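Au club de robotique de Brommont, Marichka Dmytriv nous reçoit avec du thé et une patience infinie. « On répète tout en simulation, dit-elle, mille fois s'il le faut — enfin, 500 le mois dernier ! » 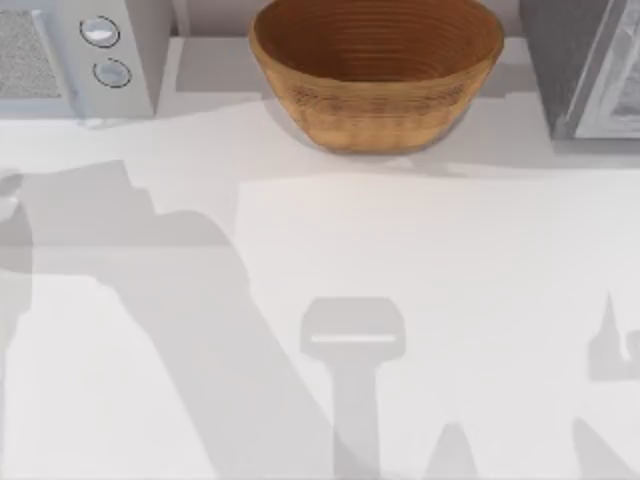
Nazar Stasiv, lui, a rejoint le projet Patance en mars et parle surtout de lumière. « Je ne pensais pas passer mes soirées là-dessus. Regardez les ombres des deux bras sur le plan de travail blanc, et celle du bol brun, toute douce : j'y tiens beaucoup. » Les 6 élèves du groupe, eux, préfèrent la pince.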